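Flumance — readme

Last touched in March. If something in here disagrees with the sheet, the sheet wins.

What it is

A word list of laundry and clothing care terms, collected from care labels, shop tickets and people's kitchens. 300 entries. English headword, plus how people say it at the counter, plus what the label says if the label says anything. Started as a cheat sheet for new hires at Esusby (dry cleaning and alterations, two counters) and got out of hand.

Files

terms.csv — the main list
tickets.csv — 128 lines copied off old shop tickets, names and phone numbers taken out
symbols.csv — care symbols in words, no drawings
notes.txt — arguments, mostly Mylene and Ezequiel
old/ — leave it alone please, Clendis export lives there and the encoding is a mess

Columns in terms.csv

id — number, never reused. Gaps are fine, gaps are deleted entries
term — lowercase unless it's a name
said_as — what a customer says. "the puffy one", "my good coat", "the scratchy blanket"
label_says — copied as printed, caps and all. Blank if no label or unreadable
group — outerwear, bedding, knits, formal, work, other
care — wash, handwash, dryclean, spot, ask
source — initials of whoever brought it in
sure — y / n / half

"half" means two people agreed and a third didnt. Don't change a half to a y by yourself, ask Maricel.

How it was collected

Angelica Salazar and Consolacion Macaraeg wrote things down at the counter for one winter. Ezequiel Ocampo did the old tickets, evenings. Mylene Salazar typed up nearly all of it and fixed the spelling, except where the spelling was the point. Maricel Estrella does the final check before anything goes in the main file.

No recordings. Nothing about who the customer was. If somebody said something funny we kept the words and dropped the rest.

Counts by group

outerwear 116, by far the biggest, winter shop. Bedding next. Formal is thin and mostly from wedding season. Work is mostly aprons and coveralls. Other is a junk drawer, sorry.

Known problems

— "down" and "puffer" are used for each other all through said_as. Customers say down for anything quilted. We didn't correct it. If you need the real fill, go by label_says and nothing else
— "comforter" / "duvet" / "quilt" — three entries, lots of overlap, see notes.txt for the fight
— entries with source EO came from tickets so said_as is really what the clerk wrote. Not the same thing
— care = ask is overused. Anything with leather trim got ask, anything with beads got ask, then people got tired and everything got ask
— tan, beige, camel, sand, oatmeal. Color words went in as spoken and there is no mapping. Don't build one on top of this and send it back to us
— a few Shen rows have the label text in the wrong column, shifted by one. On the list to fix
— symbols.csv has the iron dots backwards in one row. One dot is the cool setting. Fixed in my copy, will push it Wednesday

What it's ok for

Training counter staff. Spelling checks. Search on a shop site so that "puffy coat" finds something. School projects, sure.

Not for deciding how to clean an actual garment!! Read the label on the garment. Care column is what we heard and what we'd guess, and shops differ. We had one email already about a shrunk cardigan.

Adding entries

Send a row, not a whole file. All columns, even the blank ones. Up to 3 rows in one message, otherwise Maricel loses track and so do I. No brand names in term, brand can go in label_says if it's printed there. If you only know the word in Tagalog or Spanish send it anyway with the English blank and someone will fill it in.

Please dont re-sort the file. Sorted by id. Diffs get unreadable otherwise and I have to go line by line.

Changes

latest — merged Consolacion's bedding rows, removed doubles, sure column added
before that — tickets added, group "church" folded into formal
first — Angelica's notebook, typed

Questions to Mylene, she answers faster than me.

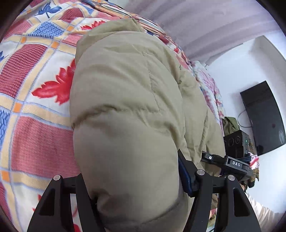

Beige, padded, bunched up. group: outerwear, probably down, sure: half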